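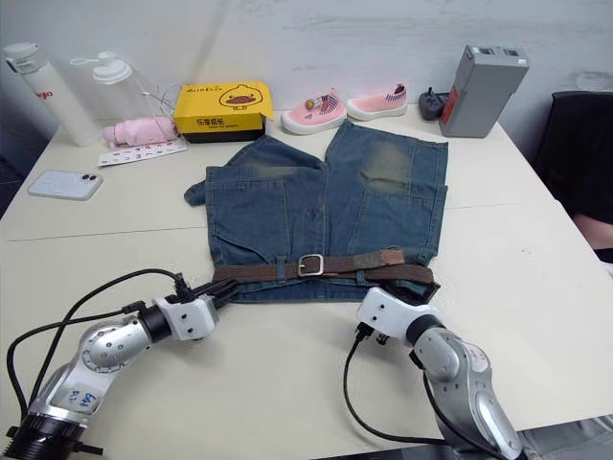
Posted by Ollcombe Housing Standards Support Desk
2021-12-03
Status: Open — awaiting supplier

Summary: Penalty notices for damp and mould breaches are not reaching the payment register.

Reported by: Private Rented Sector Enforcement, Ollcombe

Details: Notices issued under the damp and mould scheme are created correctly in Hirnari and a reference is given. The overnight transfer to the Wernance payment register then leaves out any notice where the landlord is recorded as a company with more than one address. The enforcement team has identified 93 notices affected. Landlords who try to pay online are told that the reference is not recognised.

Steps taken:
Transfer log checked. The job is shown as complete, with no error recorded.
One notice re-entered with a single address. It appeared in the register the next morning.
Batch size reduced from 200 to 20. No change.
Fault passed to Ntuli, who maintain the transfer.

Supplier response: Ntuli have confirmed that the address field is limited to 80 characters and that longer entries are dropped without warning. A correction is planned for January.

Interim arrangement: Officers should enter the registered office only and place other addresses in the case notes. Reminder letters for the affected notices are on hold. Late payment charges must not be added to these accounts until the register has been corrected.

Outstanding: Ntuli to supply a list of all dropped entries — including those from the licensing scheme, which uses the same transfer.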